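Frequently Asked Questions About the Bench 3 Stoppage

Since July the same questions have been arriving in the shared inbox, in the hallway, and once through the door of a restroom stall. Divina Soriano suggested a page. This is the page. It covers the fault on Bench 3 at the Kistport lab, what we changed, and what you need to do before running anything there.

What went wrong?

The arm pressed down on something it should have stopped above. It was run 1322 of the pick-and-place series, and the program told the gripper to go to a height that would have been fine if the little mesh-top stand had been missing. The stand was present. The arm leaned on it for a while with great patience, then the force limit tripped and everything stopped.

Was anyone hurt?

No. Jerome Soriano was at the keyboard and out of reach of both arms. The stand got a bent leg and has been replaced. One gripper finger was out of line and needed to be reseated.

Didn't the force limit do its job, then?

Eventually. It was set to 100 newtons, a number somebody typed in during setup and meant to come back to. Nobody has claimed it. The limit on Bench 3 is now much lower, and changing it takes a second login.

So whose fault was it?

We looked into this harder than the question deserved. The height came from a saved scene file called Tristholm, which was built before the stand was added to the task. The file was copied, renamed, copied again, and loaded on the day by a person who had every reason to believe it was current, because its name ended in "current." There were 3 files whose names ended that way.

What does the height problem look like in practice?

Hard to spot, unfortunately. A gripper on its way to a correct stop above the mesh and a gripper on its way through it follow the same path until the last little bit. From a chair at the monitors you will not be able to tell them apart, and by the time you can, you'll hear it.

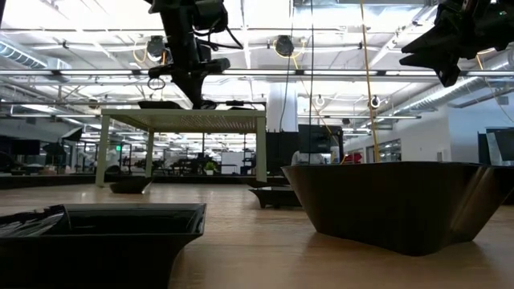 For that reason we no longer accept "I was watching it" as a safety measure. Watch it by all means. But the height check has to pass first, with the objects for that task on the table and the arm at slow speed.

What is the height check?

A short routine Janelle Malabanan wrote in Clirnumora, our control software. It lowers the gripper in steps over each object, asks you to confirm the clearance at every step, and refuses to go on if you click faster than a person can look. Several of you have written to say that this is annoying. Janelle has read your messages and is pleased.

Do I need to run it if I only moved a bowl?

Yes.

What if I moved it and then moved it back?

Also yes. Please see the previous answer and consider how the Tristholm file came about.

Can I skip it for the second arm if only one arm is doing the task?

No. A parked arm still has a position, and on two occasions this spring the parked position was inside somebody's planned path. Check both.

Where is the emergency stop?

On the post at the left end of the operator's desk. It used to be behind a monitor, where it was very well protected from use. Press it, then call Mylene Macaraeg at extension 8. Don't reset it yourself, even if you're sure you know what happened. Jerome was sure too, and he had the wrong bench.

Is Bench 3 open again?

For runs that have passed the check, yes. Overnight runs are still off. We'd like to see a longer stretch of dull daytime results first.

Are the other benches affected?

Lorna Cabanatuan went through the saved scenes on all of them. The Ibrahim bench had one stale file, now deleted. The rest were fine, apart from the names, which we would rather not reproduce on a public page.

How should I name a scene file now?

Bench, task, revision number. The words "final," "current," and "new" are rejected by the save dialog. So is "newer." We did test that one, after seeing it in the logs.

I heard a noise and the arm stopped, but there's no error on the screen. What should I do?

Treat it as a contact. Stop the run, leave the objects where they are, and call Mylene. She will want to see the table exactly as the arm left it, so please don't tidy up first.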